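Unit 4 notes: Soap, detergent and hard water

Reading for this unit: Valentini, chapter 2, and the handout by Fatemeh Ansari on household water (page 226 in the course pack).

**Soap.** Soap is made by heating a fat or oil with a strong base. The result is a salt of a fatty acid. One end of the molecule mixes with water and the other end mixes with grease. In wash water the grease ends gather around a bit of oil and the water ends face out, so the oil can be rinsed off. This cluster is called a micelle. You should be able to draw one.

**Hard water.** Hard water carries dissolved calcium and magnesium. These react with soap and form a solid that does not dissolve. It shows up as a ring in the bathtub or a gray film on cloth. Some of the soap is used up this way before it does any cleaning, so hard water needs more soap for the same load.

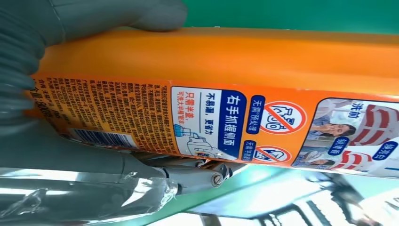

**Detergents.** Synthetic detergents work on the same principle, but the water end is usually a sulfate or sulfonate group. Their calcium salts dissolve much better, so they leave far less scum. Most laundry products also contain:

- builders, which tie up calcium and magnesium
- enzymes, which break down protein, starch or fat stains
- brighteners, which absorb ultraviolet light and give off blue

Phosphates were once the common builder. They feed algae in lakes, and many places now limit them. Zeolites and citrates are used instead.

**Lab.** Bring the water sample from your own tap. We will titrate it against the soap solution and compare it with the Grinen well sample. Record the volume when the foam lasts 30 seconds after shaking.

Problems 1 to 21 are due at the start of lab. Skip 14.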